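Kurnus newsletter, 5/2/18

**Old office computers get a second life in Vitstead**

The repair workshop of Kurnus in Vitstead has started its new season of work on used desktop computers. The machines come from offices in the town and from two schools in Drandadbridge, and after repair they are given to families and small clubs which do not have a computer at home or in their rooms. In the last season the workshop gave away 527 machines. For this season the aim is a little lower, 500, because the workshop also wants to give more time to teaching.

The project has the name Kubo. It was started by Adom Agbenyega, who worked for many years in the computer department of a shipping office and who saw there how many good machines were thrown away each time the company bought new ones. "They were heavy and black and not beautiful," he told us, "but most of them needed only a cleaning and one new part. I could not see them go in the skip."

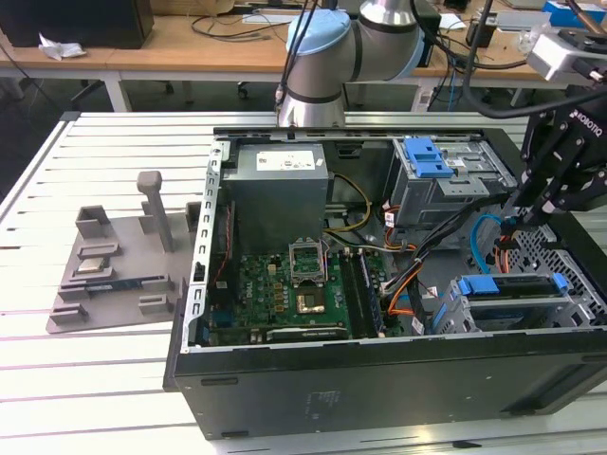
The first lesson of every Kubo course is about opening the case. Mr Agbenyega asks the learners to lay the tower down on its side and to take away the side panel before they touch anything else. Then they must look for some minutes and say the names of the parts aloud. With the tower lying flat on the slatted table it is easy to find the power supply, the green motherboard under it and the small gold-coloured processor next to its open socket. The cables are harder. In this type of case the yellow, orange, black and blue ones go in bundles between the board and the drive bays, and a beginner often pulls the wrong one. The workshop has therefore a rule that a cable may be unplugged only after the learner has followed it with a finger from one end to the other.

The learners work in groups of five. In the first evening they only take parts out and put them back. In the second evening they learn to test the memory, and in the third they clean the old paste from the processor and put on new paste. Many people are afraid of this third evening. The contacts in the socket are very thin and they must not be touched, and the processor has to be laid in straight and without pressure. Mr Agbenyega lets everyone practise on an old board that does not work any more, so that a mistake costs nothing.

"My hands were shaking the first time," says one learner from Drandadbridge, who came to the course after she lost her job in a shop. "Now I do it while I talk. My son asks me to repair the computers of all his friends, and I have to tell him that I also want to sleep."
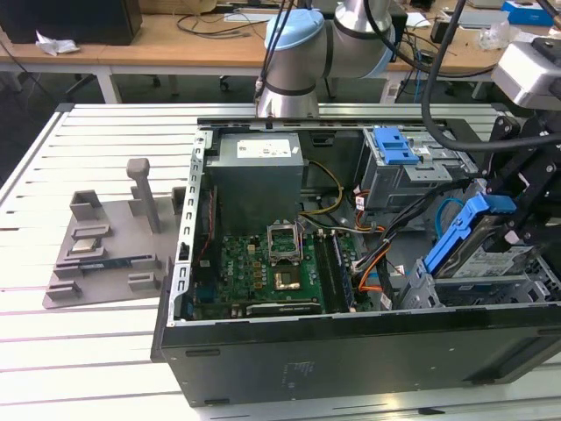
Issue 5

The workshop keeps the useful parts of the machines that cannot be saved. Memory modules are tested and put in boxes by size, and drive caddies are kept also when the drive is broken, as the small plastic tabs are often the first thing to break in an office machine. Processors are stored one by one with a paper note saying which board they came from. At the moment there are 200 memory modules ready for use, but good power supplies are missing and the workshop would be very glad to receive some.

Hard drives are treated with more care than other parts. Every drive that comes in is taken out of the case and wiped before anything else is done with the computer. If it cannot be wiped, it is destroyed, and the owner gets a letter which confirms it. Some offices like to remove the drives themselves before they give the computers away. This is also fine, but Kurnus asks them kindly to leave the caddy inside, as new ones are difficult to find for older models.

The repaired computers get a free operating system and a simple office program. A person who receives one can also come for one hour of help with the first steps. In November the workshop had so many requests for this help that some people waited for several weeks, so a second evening has been added to the plan.

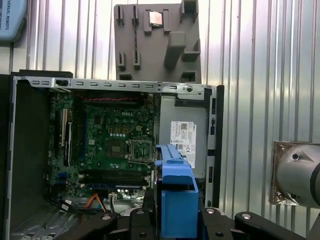 *A blue drive caddy and the open case of a desktop computer with a Dell motherboard.*

The room in Vitstead was paid by Kurnus until now. From this year the town gives a part of the rent, and in return the workshop will look after the computers in the public reading room. Mr Agbenyega is happy with the agreement, although he says that the reading room machines are in a worse state than he expected. Two of them were so full of dust that the fans did not turn.

New learners are welcome and no knowledge is needed. The course is free, but a small deposit is asked for the tools, and it is given back on the last evening. Please bring clothes that may get dirty, and leave rings and bracelets at home. People under sixteen can take part together with an adult.

Computers can be brought to the workshop during its opening hours. Desktop machines of every make are accepted, with or without memory and processor. Screens are taken only if they are flat and have their power cable. Printers cannot be taken at the moment, as the store is full of them. Offices with many machines are asked to write to Kurnus first, so that a van can be arranged.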